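# The night bench

At Plolance, a contract testing lab in the industrial streets behind Rundalby, the samples used to wait for people. Since February the people have mostly been waiting for samples. The company has put a robot arm on one of its benches, beginning with a model of the bench on a computer, and the technicians who work beside it are still deciding what they think.

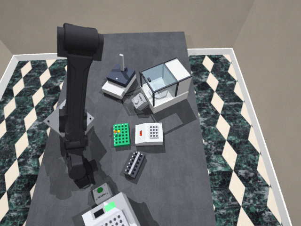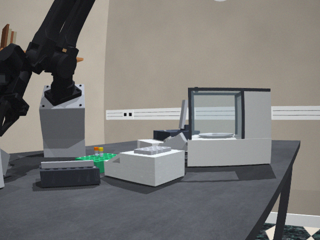 *The arm and the balance in the simulated bench, from two viewpoints.*

RUNDALBY, 30/03/2026

The work is dull, and everyone at Plolance says so. A tube comes out of a green rack, a portion is weighed, the tube goes to be heated, and the numbers go into the system. A technician on a full shift might do that until lunch, have a sandwich, and do it again until home time. Wrists get sore. Labels get misread late in the afternoon.

The lab handled 1,964 samples in February, with the arm taking 406 of them. Management had hoped for more. The arm is slower than a practised technician at nearly every step, and it stops when a tube isn't sitting straight. What it does do is keep going after the car park empties, so the morning shift now walks in to a stack of results that need checking.

Checking is the new job. Before, a technician knew a weight was wrong because it felt wrong at the time. Now she reads it off a list at seven in the morning and has to work out what happened at two. Several staff said they found this more tiring than the weighing. Others like it, and a couple have asked for training in the scheduling software, called Jeltero, which decides the order of the night's runs.

The simulation came first and has stayed in use. Any change to the layout gets tried there before a single instrument is shifted. Moving the balance a hand's width can mean the arm no longer has a clear way in, and it's cheaper to find that out on a screen. Technicians were brought into those sessions late, after the first plan put the tube rack where people rest their notebooks. They now sign off each layout.

Plolance has 62 employees and says no jobs have gone. The staff agreement covers that for two years. What has gone is the evening shift allowance, which some households had come to count on, and that was the sorest point in every conversation at the lab. The company has offered a smaller payment for early starts. Talks are continuing.

Reddy, the firm that installed the arm, is due back after winter to look at a second bench. The technicians have asked for the heating step to be left with them, at least for now. They've also asked for a proper chair at the checking station, and that has been ordered.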